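The training lead at Stotard has overseen demonstration work on the Lindo project since December. In our conversation, she described the method in plain terms. "The operator holds the gripper and does the chore at a normal pace," she said. "The robot learns from the recording."

Each household task is shown 200 times, divided among several operators. Sorting rubbish is among the harder assignments.

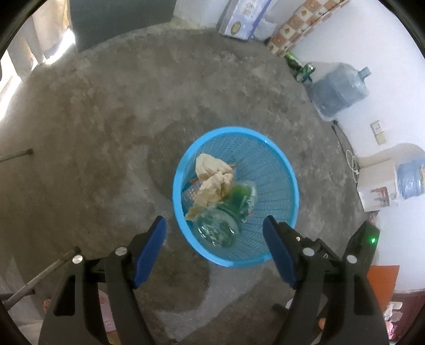

"Paper folds differently every time, and a bottle can roll," she continued. "We ask operators to keep their hesitations in – the corrections are useful to us."

Remote control is reserved for the fixed arms at Trinex, where a session lasts 40 minutes. She considers it slower but easier to supervise. Both sets of recordings are reviewed before training begins.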